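Workshop notebook, September 2021

Specimen sheet for the Bralmont job, continued

Picked this up where I left it before the break. The client wants a two-sided specimen sheet showing a serif and a sans side by side, and the pairing has been the sticking point since April. Kumaresan Iyer and I had settled on Todon for the serif and Lidari for the sans, but on paper the two didn't sit together as well as they did on screen.

Set both at the same point size first. Lidari looks a good deal bigger. The x-height is tall and the ascenders are short, so a line of it next to Todon reads as if someone has raised their voice. Brought Lidari down until the lower-case x matched Todon's, and then the capitals went too small. Went for a compromise between the two, judged by eye, and wrote the size on the back of the proof in pencil.

Letters compared so far:

a - both double-storey. Todon has a small teardrop at the top and a bowl that sits low. Lidari's bowl is nearly half the height. They look unrelated.

e - bar is level in both. Todon's opening at the right is narrow and fills in at small sizes. Lidari's is wide open and holds up well.

g - Todon has the two-bowl form with an ear, Lidari the plain hook. Kumaresan likes the contrast. I think it is the one letter where a reader would notice the change of face, so it should go large on the front.

R - Todon's leg is curved and kicks out past the bowl, which leaves a gap before any round letter following it. Will need kerning by hand in the heading. Lidari's leg is straight and behaves.

Q - Todon's tail drops well below the line and hits the ascenders underneath if the leading is tight. Either open the leading or keep Q off the top line.

Still to do: s, t, y, the ampersand and all the figures.

Figures are going to be a nuisance. Todon has old-style figures by default and the lining set has to be switched on. I set 111 and 611 in both faces as a spacing test. In Todon the ones are very loose, because every figure has been given the same width for use in tables. 111 looks like three separate numbers. Lidari has a foot on the 1 that takes up the room, so it is fine. For the sheet we should use proportional figures throughout and forget about columns lining up, as there are no tables in it.

Tried Godoy as a stand-in for Lidari. It is drawn narrower and the stress leans slightly, which brings it closer to Todon in feel. The rounds are nicer. The trouble is the weights. There is a regular and a bold and no medium, and the bold is too dark for captions. Left it out for now but kept the proof in the folder.

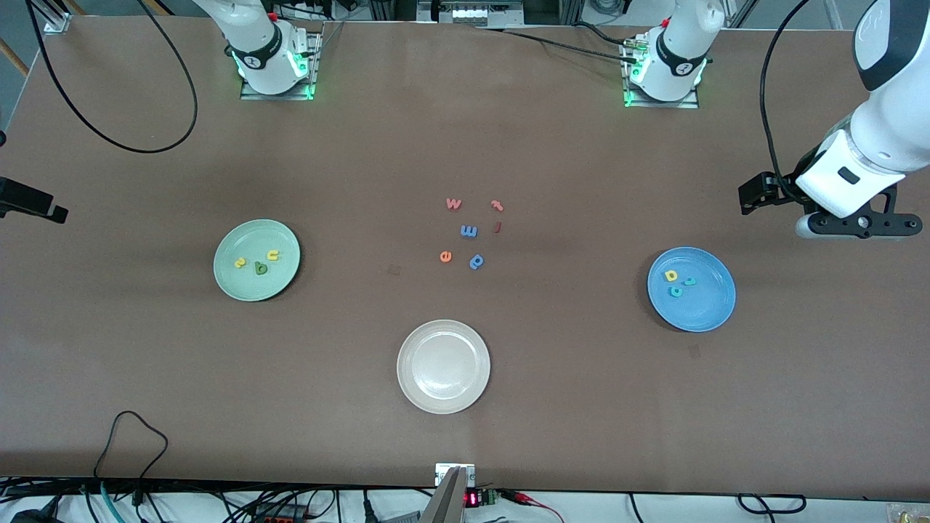 Proofs printed at 600 dpi on the uncoated stock. Todon's thin strokes came out lighter than I wanted at caption size, and the joins in n and m nearly vanish. The same page on the coated sheet was sharper but too shiny to read comfortably under the desk lamp. Kumaresan wants the uncoated. If we stay with it, the captions should go into Lidari and Todon should be kept for headings and the main text.

Letterspacing on the capitals: plus 2 per cent looked right for Lidari. Todon needs more, and I didn't get to a figure I was happy with. AV and LT are the worst pairs. Check both again on a fresh proof, as I had been staring at them for too long.

Layout is otherwise unchanged. Wide left margin, large g on the front, alphabets on the reverse with the notes in small type beneath. I moved the face names from the foot to the head of the page and they look better there. Kumaresan asked for a hairline rule under them. Put one in, printed it, and it broke up on the rough paper. Try it thicker.

Need to order more of the uncoated before the next round, only a few sheets left in the drawer.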